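1/8/21
Workshop notebook, Pirnness, back room

Started late today, the key for the store was not on its hook. Gintarė Mägi had it in her coat. I write everything down now before I forget it, and Irfan can add his part at the end if he wants.

Purpose for today was to decide how we lay out the table for the small parts, and which tray we keep. We have been changing the layout each week since March and the notes from different days can not be compared. I would like that we stop changing.

Table. The wooden top stays where it was, inside the metal frame. I checked the screws of the frame on both sides and tightened two that were a little loose on the left rail. The top does not rock any more when I lean on it. Before, it did rock, and Gintarė wrote this in her notes twice, so it was not only me.

Board. We put the light grey board on top of the wood again. Last time we worked directly on the wood and the brown pieces were hard to find against it, also for my eyes, which are not so good in the evening. On the board they are easy to see. The board is a little shorter than the table top, so some wood shows at the far side. I asked Irfan if we should cut a new one to the full size. He thinks no, and I agree. It is better to have the strip of wood as a mark: if the strip is not even, the board has moved.

Tray. Three trays were tried. The deep one from Whitcombe is too high, the hand comes against the wall before it reaches the bottom. The short one is good to carry but it slides too easily. The long white one is narrow, open on the top, and the corners are rounded so the small pieces do not get stuck there. I prefer the long one. Gintarė prefers the short one but she said she can live with it.

Position of the tray: left part of the board, long side pointing away from the person. I tried it across the board first and it was in the way of the right hand all the time.
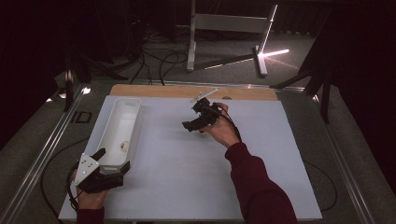

One piece in the tray at a time, for now. With more than one they roll together at the end when the tray is lifted and then we argue which was which. The place to put the piece is a bit nearer to the person than the middle of the tray. If it is put exactly at the near end it is hidden by the hand, and if it is at the far end you must stretch. I made a pencil dot under the tray on the board for the near left corner, so it can be put back in the same place after cleaning.

We did 31 rounds of moving the tray and putting it back. I kept the list on the yellow paper, it is clipped to the inside cover. The tray was dropped five times, all of them in the first 13 rounds, when we were still lifting it from the near end only. A long tray wants to tip when it is held from one end, this is not a surprise, but I had hoped that it is light enough. After that we changed to this: left side holds the near end and steadies, right side comes over and takes the long edge. No drops after this change. I do not want to say it is solved, because we were also more awake after the coffee.

Each round should be finished in 60 seconds. Most were well inside this. The slow ones were slow because the piece lay flat against the bottom and was difficult to get hold of. Idea from Irfan: a thin felt in the bottom of the tray. I am a bit against it, felt collects dust and then we must wash it. To be tried once, with a small square only, not glued.

Floor. The cables on the carpet are again in all directions. I stepped on one when I went around the table. They should go along one side and be taped down, I wrote this already in the spring. Tape is finished, Gintarė orders more together with the things for Pelorthorpe.

Light. The upper corners of the room are dark but on the board it is enough. There is a soft shadow under the hand when it is above the board and it does not disturb me. I would leave the lamps as they are.

To do:
Felt square, one try
Tape for the cables
Write the name on the bottom of the long tray, so it does not go to Bodilville with the others
Wipe the board with a damp cloth, no spirit, the spirit took off my pencil dot once already

Irfan: agree with all except the coffee. I think it was the second hand. Also please write the dates on the yellow paper.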